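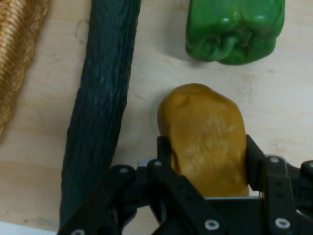

A potato, a cucumber and a green pepper on a pale wooden tabletop.

I had one rule for myself at the Sturkstead Comics Weekend this year, and I broke it before I'd even found the bathrooms. The rule was no back issues. By lunchtime I was carrying a tote bag with 11 years of somebody else's childhood in it, and I was so happy!

If you've never been, Sturkstead is the small one. It fills two floors of the old Rafferty building, and the guests sit at folding tables close enough that you can hear them arguing about lettering. I love the giant shows too, but I've never had a proper conversation at one. At Sturkstead I talked to Hui-mei Tai for most of an hour (she had a sandwich to finish, I had nowhere to be) and came away with half a notebook of stuff about Brorkar.

Brorkar, for anyone who hasn't had me push it into their hands yet, is her series about a ferry town where the boats stop coming. The collected edition runs 474 pages, and she drew all of it in ink, on paper, with a brush she says is older than her car. I asked how she keeps the faces so consistent. "I don't," she told me. "Look at the uncle in chapter two. He's a completely different man." I went home and checked, and she's right – he even changes ears.

The book sold out its first printing of 200 copies in September, and she sounded more worried than pleased. A second printing means fixing the mistakes, and she's grown fond of a few. The uncle stays as he is, apparently.

Upstairs I caught the tail end of the panel on small-press coloring, run by Sum-yee Shih, who colors Bonau and has strong feelings about purple. She put up the same page three times, once in flat color, once with shadows and once with everything turned up to full blast, and let the room fight it out. I voted flat. I lost badly. The man behind me voted for full blast and then bought the last Bonau print at her table, so I'm holding a small grudge.

My one gripe is the signing line, which snaked down the stairs and met the coffee line coming the other way. I stood in the wrong one for ages with a book open to the title page. Got a very nice latte out of it, though.

I still need to read the rest of what's in that tote bag. Bonau is next, then a water-stained run of a detective comic I'd never heard of, missing its last issue. If you've got a spare, please write in.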